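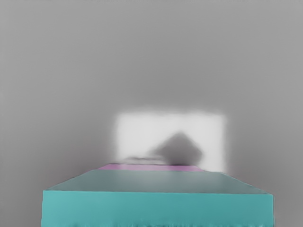

Rendered view from the Plorus cell model, with the turquoise block up close and the pink strip along its far edge.

Plorus Bench Cell with Simulated Twin
Sold and supported by Tamico
$3,066, shipping included within the lower 48

14 shares | 3 comments

If you've been shopping for a small robot cell you can live with day to day, welcome, and pull up a chair, because we do tend to go on a bit. The Plorus is a bench cell with one arm, one gripper, one fixed camera and a steel base plate that bolts to any solid table. It comes with a simulated twin, meaning a rendered model of the same cell that runs on your own computer, so you can try out a layout or a new pick before you ask the real arm to do it. Most of our customers buy it for light sorting and loading work, and a good many keep the twin open on a second screen all day long (we do too!).

The block in the model is the setup block. You put it in the simulated cell first, look at it through the simulated camera, and get the near top edge nice and level in the view. The line where the top face meets the front face is the one to work from. It's crisp, it's long, and it shows a tilted camera right away. Please don't try to line up on anything farther back. Things past the far edge of the block go soft in the render, and you can lose a whole afternoon chasing a blurry shape that was never meant to be measured. Gebhard Plattner, who wrote most of our setup guide, has a paragraph on this in bold type, and he'd have put it in red if we'd let him.

Setting up the cell

Clear yourself a table that doesn't wobble. Bolt the base plate down at all four corners, snug first and then tight, going corner to corner as you would with a car wheel. Set the arm on its pedestal with the cable exit facing the back, and leave a generous loop of cable behind it, more than looks tidy. The arm needs that slack when it reaches across to the far side, and a cable that's pulled tight will work its connector loose over time.

Next comes the camera post. It slides into the bracket on the left side of the plate and has a thumbscrew at the bottom and a proper hex screw above it. The thumbscrew is only for holding the post while you fuss with the height, so once you're happy, tighten the hex screw too.

Now start the twin and open the block layout. Run the camera check there before you run it on the bench. When you like what you see, place the real setup block against the two pins on the plate and run the same check again. The software will give you the difference between the two views and walk you through the corrections, one axis at a time. Go slowly and take small turns. If the numbers jump around between tries, have a look at the post before you blame the software, and then look at the table.

Save the result under a name you'll recognize in six months. "Test" and "test new" are how people end up calling us.

Looking after it

Wipe the base plate and the pins at the end of the day. A curl of tape or a bit of cardboard under the setup block will throw off the check, and it's an annoying thing to find once you've already moved the camera. Use a dry cloth on the lens and nothing else.

Repeat the camera check once a week, and any time somebody bumps the post. Look over the gripper pads while you're there. They're rubber, they wear on the inside corners first, and a fresh pair comes in the box along with the little screws (there are spares of those, too, because we've all dropped one behind a bench).

The belt in the wrist should be inspected every 1,000 hours of running and replaced at 2,000. The hour count is on the status page of the controller. You can do the swap yourself with the hex keys we send: power off, take off the wrist cover, back the tension screw out until the belt slips free, and fit the new one with the printed side facing out. Bring the tension up until the belt gives a little under your thumb and no more. Run the arm through its slow routine with the cover off and your hands well clear, listen for a tick, and put the cover back on once it's running quietly. Finish with a camera check, even if it feels like overkill.

When the twin and the bench disagree

It happens to everyone sooner or later. Nine times out of ten the real cell has been changed and the model hasn't: a different table, a new pad, a block set down next to the pins instead of against them. Load your saved layout, compare it with the bench, and fix whichever one is wrong. If you're still stuck, send us the saved layout and the log from the controller. Gebremedhin Endale runs our support desk, and he'd much sooner get a messy file early than a neat one after three weeks of frustration.

In the box

Arm, controller, gripper with a spare pair of pads, base plate and bolts, camera and post, setup block, wrist belt, hex keys, power cord, and a license for the twin on two computers. The table is up to you.

Lead time and returns are on the ordering page. Units can be sent back within 30 days in the original foam, so please hang on to the foam.

Page updated February 5, 2022

We use cookies to remember your cart and to see which pages people read. Accept | Manage settings

Get the Tamico newsletter, once a month, mostly service tips. Sign up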